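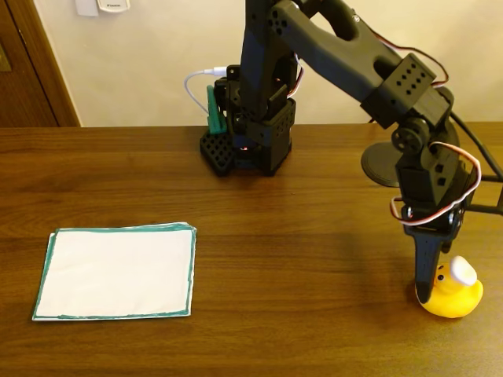 Handout 4: Rules for small arms on the bench
Irell evening course, Drusham site
Notes by Young-sook Sun, revised October

Read this before the practical. It replaces the old sheet, which ran to 26 rules. I doubt anyone got past the first page.

1. What the standards cover
Most published robot safety standards were written with factory machines in mind. People who sell desktop kits like to say their product was "designed with safety in mind". Ask which document, which clause, and who checked. At Flallar we put that question to a supplier and got a brochure back.

A light arm won't break your wrist. It can still pinch a finger, pull a cable out of its socket or knock something hot into your lap. "Hobby grade" describes the price and tells you very little about risk.

2. Before power
Check every cable through the full range of each joint, by hand, with the supply off. Servo leads need slack at the joint, but a big loop will catch on things sooner or later. I've seen both faults on one arm.
Check that the base is held down. Weight alone doesn't count as a fixing.
Clear the reach of the arm of anything not in the task. Papers count, mugs certainly do.
Know where the power cut is. An indicator light tells you there's power at the light. It doesn't tell you the motors are safe to touch.

3. While it moves
One person gives commands, and says so out loud. Hands stay outside the reach. Start slow, and don't trust a software speed limit you haven't tested yourself.
Soft or light test objects first. A toy is fine. Don't conclude anything about glass from what happened to rubber.

4. Claims and records
The Ham group reported 200 grasps with 77 failures, and I think more of them for printing the second number. Write down every attempt, including the ones where you "weren't ready". If you moved the object between tries, write that down too.

Printed parts: look for cracks at the screw holes at the start of each session. I know of no good rule for how long they last, and I'd be wary of anyone who offers one.

For next time: pick one rule above and argue for removing it. One page, handed in before the practical.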